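Search this site
Search Home Help
Post a problem

Gray table looks too dark against wood floor, repaint or live with it?

Posted by Nazanin Shirazi

I moved into a ground floor apartment in August and painted the dining area a pale color called Nolte. The floor is brown wood. My table is dark gray and now it is the only dark thing in there. My sister says sell it. I would like to keep it, as it seats 4 and has no damage. Do I paint the table, change the walls, or put a rug down? I can spend a weekend on it but not much money.

Demari

Rug. Painted tabletops chip.

Beltumach

I would leave the table alone for now. Take the bulb out of your ceiling fixture and try a warmer one first. Cheap bulbs turn pale paint bluish and make gray look almost black. If that does nothing, get chairs in a mid brown close to the floor. I did mine with secondhand chairs and 2 coats of stain.

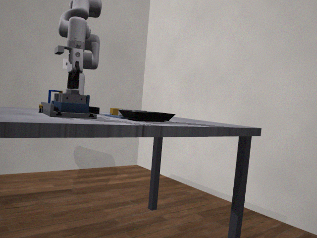
Pale walls and a brown floor are an easy pair to work with, so I would not repaint either one. People worry that a dark top will look heavy. With brown planks and two pale walls like these, a dark gray table holds up fine, and the room stays plain enough that you can add color later. Put your money into curtains.

Comments

Nuteo: Agree on the bulb. Took me 3 tries to find the right one.

Nazanin Shirazi: Changed the bulb, much better. Keeping the table.

Last updated December 7, 2018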